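How to get your first town through winter in Hasbridge

I've started Hasbridge more often than I care to admit, and my first 6 towns all died in the same place: the second week of snow. Everybody's fine, the bakery is humming along, and then you look up and half the map is cold and the other half is walking out of the gate. So this is the opening I use now. It's for the normal difficulty and the river map, but most of it carries over.

Pause the game the second it loads. You get 600 coins and a cart of timber, and the game really wants you to spend the lot on houses. Don't! Put down two houses, a woodcutter and a well, then unpause and let your people get on with it for a bit.

The woodcutter goes on the north bank, as close to the trees as you can squeeze it. Walking time is the hidden killer in this game – a worker who has to cross the bridge twice a day brings home about half of what you'd expect, and the little production panel won't tell you why.

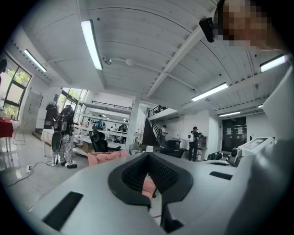 Once you've got a steady trickle of logs, build the fishing hut before the farm. I know the tutorial says farm first. The farm needs a full summer before it gives you anything, and the fish start coming in straight away (they're not exciting, but your villagers will eat them all year without complaining).

Now for the storehouse, which I ignored for ages. Click on it, open the second tab, and set a minimum for firewood. I keep mine at 7 stacks. Anything below that gets held back for heating, so the smith can't burn through it all making nails in September. I got this tip from Matěj Vrabec on the old forum and it saved my next town, so thank you, Matěj, wherever you're playing these days.

By the first frost you want:

Four houses, all with a road touching them
One fishing hut with both worker slots filled
A farm, even if it's only half grown
Firewood at your minimum and still climbing

If you're short on any of those, say no to the settlers at the gate. It feels mean, and your mood score will dip a little, but it comes back in spring.

One last thing: if you want to try my river map for yourself, type 2426 in the seed box on the new game screen. The north bank has plenty of trees and there's a good flat patch for the farm just below the bridge. Leave the hill alone until you've got a stonemason.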